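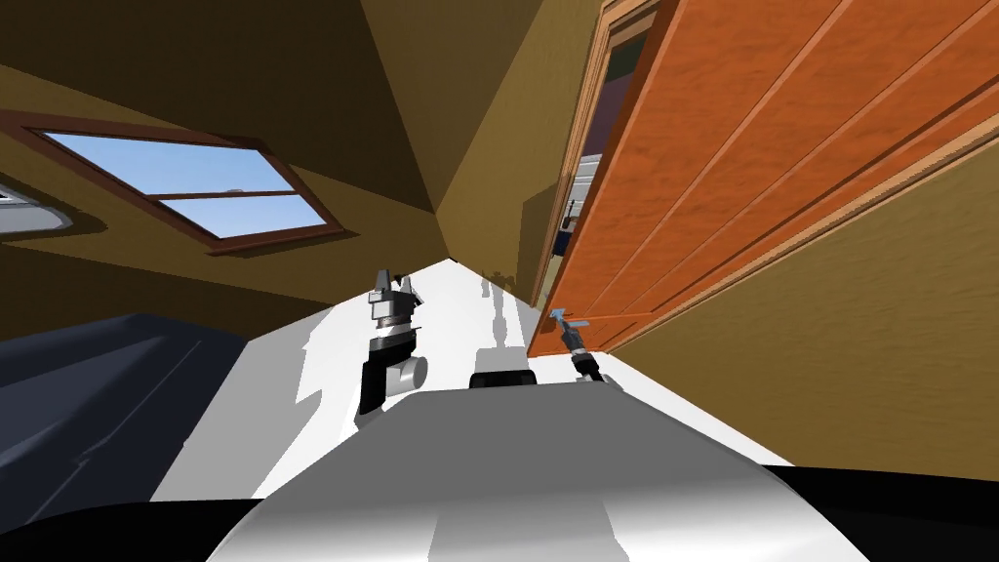 Mustard-brown walls, white floor, orange wood door

Brown is back, apparently. Do we get a vote?
Walls, Trim & Finishes > Color Talk

puttyknifeparty
Posted Thursday, February 5, 2026

I spent most of the last decade painting over brown. Every house we looked at in Golport had a brown dining room, a brown den, and one brown bathroom where you couldn't find the towels. We bought one anyway and I put 15 gallons of off-white into it, two coats over primer, three in the den, where the brown kept coming up through the white like a bad memory.

Now my sister-in-law, who has never been wrong about anything in her own hearing, tells me off-white is "dentist" and she's doing her whole downstairs in ochre. With the original orange doors. On purpose.

So is this real, or is it only real in magazines? And if it's real, what happens with all the orange woodwork? Last time around we were told to paint it white and I did, and my knees have opinions about that.

gableend
It's real. I work the paint counter at a hardware store in Takness and I've been mixing mud since last May. Ochre, tobacco, mustard, something called Wet Saddle. People come in with a chip the size of a stamp and want the whole stairwell.

My advice never changes. Buy the sample quart. Paint a board, move the board around the house for a week, look at it at breakfast and again with the lamps on. They nod and buy three gallons.

mrs_wainscot
I never left brown, so welcome back everybody. My living room has been the color of strong mustard for longer than some of you have had mortgages. It's warm, it hides the dog, and it makes cheap art look like I inherited it.

Leave the orange doors alone. Orange wood against a yellow brown is fine because they're cousins. Orange wood against cool gray is what looked terrible, and we all lived through that and blamed the doors.

flatblackfred
Cousins, sure, and we know what happens when cousins spend too much time together. I looked at a rental in Daly with brown walls and orange doors and it was like standing inside a baked potato. You need something to break it up. White ceiling, pale floor, a big piece of black furniture, anything.

mrs_wainscot
A baked potato is one of the more comforting things a person can stand inside.

puttyknifeparty
OK but texture. Sister-in-law also wants the walls rough. She's watched a video. A man with a trowel and no shirt makes it look like twenty minutes' work, and now she's got a bucket of plaster in the hall.

My plan is to talk her down to one wall. Two if she cries.
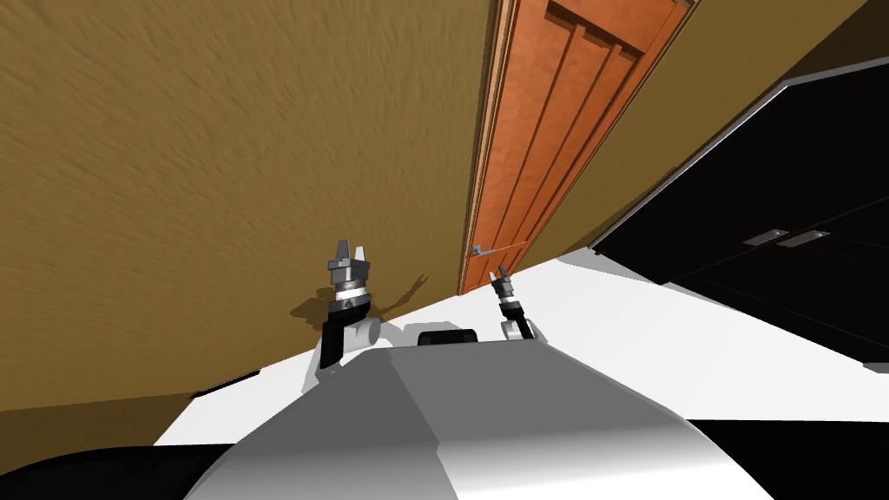
My argument is that the rough stuff collects dust, and you can't wipe it, you can only sort of pet it. Her argument is that smooth walls have no soul. I've skim-coated enough of them to say I left plenty of mine in there.

gableend
One wall is reasonable. Two things before she opens that bucket.

First, prime. If the wall has old gloss on it, plaster will sit there politely for a month and then come off in a sheet.

Second, a streaky finish in brown has to be done all at once with a wet edge. Stop for lunch and you will see lunch on that wall forever.

dropclothdiaries
Going to disagree with most of this. Rough plaster is a one-way door. I paid $320 to have a single wall in our last place scraped back flat, and that was a guy who felt sorry for me. If she wants streaks, let her do it with a glaze and a big brush over flat paint. Same mottled look from across the room, and you can roll over it when she reads a different magazine.

flatblackfred
It is not the same look. Glaze looks like glaze. It looks like a bistro that also does weddings.

dropclothdiaries
And bad plaster looks like bad plaster, only it takes skin off your elbow when you walk by. I've done both. Have you?

flatblackfred
I've done neither and have never let that slow me down.

mrs_wainscot
Since we're being useful for once: whatever she does, change the door hardware last. I put nice silver levers on mine before painting and spent an evening picking mustard out of the screws with a toothpick.

Also, keep the trim around the door light if it's light already. A thin pale line between the wall and an orange door does more than you'd think. I took mine brown one year and the door just sank.

kokotberg_kid
Lurker here. Handle is from the Kokotberg cabin plans, the ones with all the knotty pine, so I have lived with orange wood in every direction including up. It gets darker every year. If she's matching a wall color to those doors, tell her to check it against the part behind a coat hook too, because sooner or later somebody moves the coat hook.

puttyknifeparty
I read her the lunch part and she went quiet, then asked whether a snack counted. We've settled on glaze in the den and a sample board of plaster to be argued over later. The bucket is staying in the hall. I've already kicked it.

gableend
Put the lid on tight. And tell her a snack counts.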